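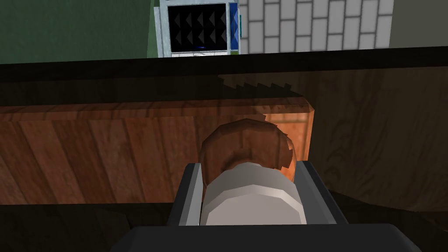 My pick-and-place stack in Stavine does the hard part without complaint and then loses its mind over the easy part. Grasping is fine in the simulated kitchen. It will clamp the gray cylinder upright between the fingers with that lumpy brown bun-looking thing right behind it, and the held-object check says exactly what it should. I was feeling pretty good about myself. Then I let the loop go on to the next target, and the planner fell in love with the sink drainboard.

What it does: the arm goes over to the green counter, opens up, and hovers above the ridges. The state machine says APPROACH. Five seconds later it times out, replans, and says APPROACH again. I left it alone during dinner and came back to 155 replans and an open gripper.
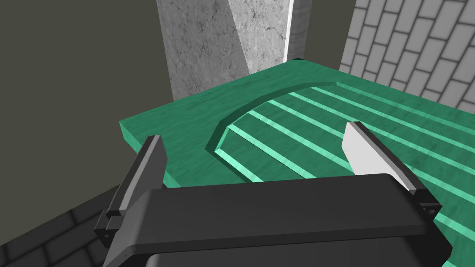 The target list is full of long skinny "objects" that all run parallel, with graspability scores better than anything I have put in the kitchen on purpose. Each one lives for a frame or 2 and then gets a fresh ID, so the planner never gets to finish an approach. Perception is Brandlow with stock settings, RGB and depth from the wrist camera, and I haven't retrained anything.
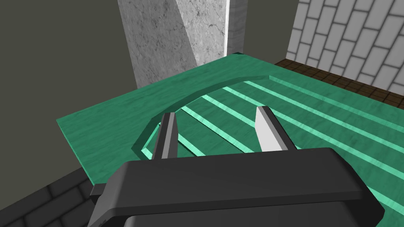
What I've tried so far

Raising the confidence threshold. The ridges survived and the bun did not.

Lowering the timeout. It now fails faster.

Masking out everything green. Works great until I want to pick up something green.

Is this a perception problem or a planner problem? I would prefer the planner, as I didn't write that one.

Nazma Cassim

Ottmar Fröhlich

Perception problem, sorry. The stock settings fit one flat plane to the counter and call whatever is left over an object. A recessed drainboard with ridges isn't one flat plane, so you get leftovers, and pale strips between darker channels give the color branch something to agree with.

Since it's a simulator, start by dumping the ground-truth segmentation next to Brandlow's output. If the fake objects all belong to the counter mesh, you have your answer. Then switch the support model from a plane to a height map built from the static scene, and subtract that. Leave the threshold where it was.

Separately, make the planner stick with a target. Match new detections to old ones by position before handing out an ID. Your ghosts would then be stable ghosts, which are much easier to debug — the arm will commit to one and fail the grasp check, and you'll have a single log line to look at.

Enda Kinsella

Have you tried turning off shadows in the renderer

Consuelo Olmedo

Shadows won't touch the depth side, though they may thin out the color hits. I'd go with Ottmar's height map. One catch: rebuild it if the counter pose changes between episodes. I didn't, and spent most of a January chasing a sink that had moved.

Also put a retry cap on APPROACH. A loop that can replan 155 times will eventually do it on a night when you're paying for the machine.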